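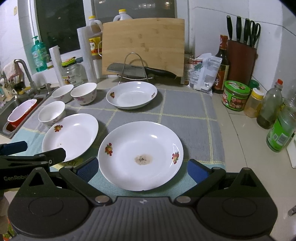 Plates and small bowls on the cloth, Korkau kitchen.

Korkau Hall kitchen - pre-hire safety check
Checked by: Niamh Quinlan
Date: 24 December 2018

1. Extinguisher, tag 2493. PASS. Gauge in the green and the bracket is finally tight. Lovely work, Wael!
2. Fire blanket. PASS. Moved away from the stove, so you can grab it without reaching over a flame.
3. Power points. 2 tested, both fine.
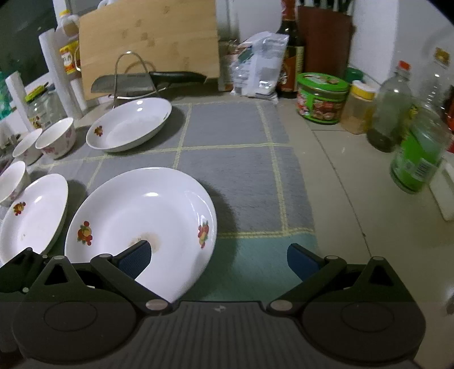
4. Gas shut-off. PASS, but stiff. Wael Morsy will grease it before the February hirers come in.
5. Rangehood filters. FAIL. Greasy right through - soak overnight and refit.
6. Hot water. PASS. Tempering valve replaced by Gorport and it's a beauty, steady from the first turn.

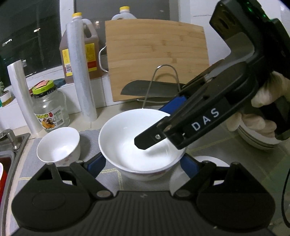 7. Crockery. Chips and cracks are what we look for, and any chipped piece goes straight in the bin. Please check inside and out: a glossy white inside like the big bowl's makes a hairline easy to spot, but the pinkish pattern on the outer wall needs a slower look. Stained plates get rewashed.

Recheck items 4 and 5 only.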